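Moneck 거실 수건 개기 자료 안내문 (README)

마지막 수정: 2021년 2월 12일
정리: Heather Cruickshank

읽어 주셔서 고맙습니다. 이 폴더에는 거실 탁자 위에서 줄무늬 수건을 개고, 펴고, 다시 개는 모습을 모은 자료가 들어 있습니다. 집안일 중에서도 제일 수수한 일이라 굳이 자료로 묶을 게 있나 싶으실 텐데, 막상 모아 놓고 보니 수건 한 장에도 볼 것이 꽤 많아서 설명이 조금 길어졌습니다. 급하신 분은 맨 끝의 '폴더 구성'부터 보셔도 괜찮습니다.

장소

모든 작업은 Moneck 집 거실의 큰 탁자에서 했습니다. 탁자에는 별무늬가 있는 회색 누빔 깔개를 깔고 그 위에 투명한 비닐을 덮었습니다. 가운데에는 둥근 판이 들어가 있어서 그 둘레로 테두리가 생깁니다. 수건을 밀다 보면 이 테두리에서 천이 살짝 걸리는 때가 있으니, 접는 선이 갑자기 비뚤어지는 구간은 대개 이 자리라고 생각하시면 됩니다.

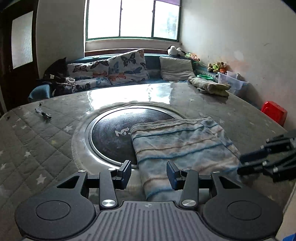

수건은 목록에서 '줄무늬'라는 이름 하나로만 적었습니다. 처음에는 줄 색깔까지 적어 보려고 했는데, 창가 빛에 따라 하늘색이 거의 흰색으로 보이기도 하고 베이지가 분홍 쪽으로 보이기도 해서 적을 때마다 말이 달라지더군요. 색으로 수건을 구분하려는 분은 이 점을 꼭 염두에 두시고, 되도록 목록의 번호를 따라가 주세요.

탁자 뒤 소파는 청록색이고 나비 무늬 쿠션과 회색 쿠션이 놓여 있습니다. 쿠션 자리는 일부러 고정하지 않았습니다. 사는 집이니까 누가 앉았다 일어나면 쿠션도 움직이고, 옷도 쌓였다 없어졌다 합니다. Curkberg 쪽 자료처럼 배경을 깔끔하게 비워 둘까 한참 고민했지만, 집에서 빨래를 개는 일은 원래 이런저런 물건 옆에서 하는 일이라 그대로 두었습니다.

개는 방법

크게 세 가지입니다.

반 접기: 긴 쪽을 한 번만 접습니다. 모서리가 손가락 한 마디 안쪽으로 맞으면 된 것으로 봅니다.
세 겹 접기: 양쪽을 가운데로 모읍니다. 욕실 선반에 넣을 때 쓰는 방법이고, 우리 집에서는 제일 자주 씁니다.
덮어 두기: 접은 수건을 둥근 판 위에 비스듬히 걸쳐 놓고 끝단만 가지런히 잡습니다. 접기라고 부르기는 좀 쑥스럽지만 다음 동작의 출발점이 되는 때가 많아 따로 이름을 붙였습니다.

끝단을 잡는 구간은 조금 천천히 보시기를 권합니다. 겹친 천에서 위쪽 한 겹만 들렸는지 두 겹이 같이 들렸는지가 여기서 갈리고, 목록의 '겹' 칸도 이 순간을 기준으로 적었습니다. 애매하면 빈칸으로 두었습니다. 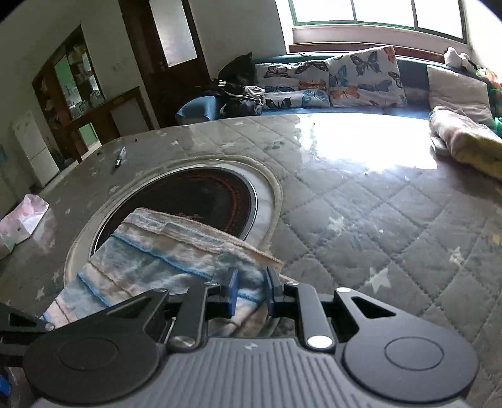
Annag Matheson은 초안을 읽고 나서, 세 겹 접기와 덮어 두기가 이어지는 기록은 하나로 합치는 편이 찾기 쉽겠다고 적어 보내 왔습니다. 수건을 내려놓는 순간을 어디까지로 볼지 사람마다 다를 테니 차라리 나누지 말자는 얘기였어요. 듣고 보니 맞는 말이라 이번 판부터는 두 동작이 붙어 있으면 한 기록으로 묶고, 비고 칸에 '이어짐'이라고 표시했습니다. 6월 판을 받아 두신 분은 번호가 조금 밀려 있을 수 있습니다.

수량

전체 기록은 300개였고, 그중 수건이 탁자 밖으로 떨어졌거나 중간에 끊긴 것을 빼고 269개를 남겼습니다. 뺀 기록도 지우지는 않았으니 실패한 접기가 궁금하신 분은 '보류' 폴더를 열어 보세요.

알아 두실 점

창이 커서 낮에는 비닐 위로 빛이 강하게 비칩니다. 흰 얼룩처럼 보이는 부분은 대부분 반사이니 수건의 흰 줄과 헷갈리지 않게 살펴 주세요. 펜이나 작은 천이 탁자 위에 같이 있는 기록도 있는데, 목록에는 따로 적지 않았습니다.

폴더 구성

기록: 남긴 기록 전체
보류: 뺀 기록
목록: 번호, 접는 방법, 겹, 비고
Mackay: 예전 표기법으로 적은 목록(더 고치지 않습니다)

틀린 곳을 찾으시면 목록 번호와 함께 Etemano 게시판에 남겨 주세요. 답이 며칠 늦더라도 하나하나 다 읽고 있습니다.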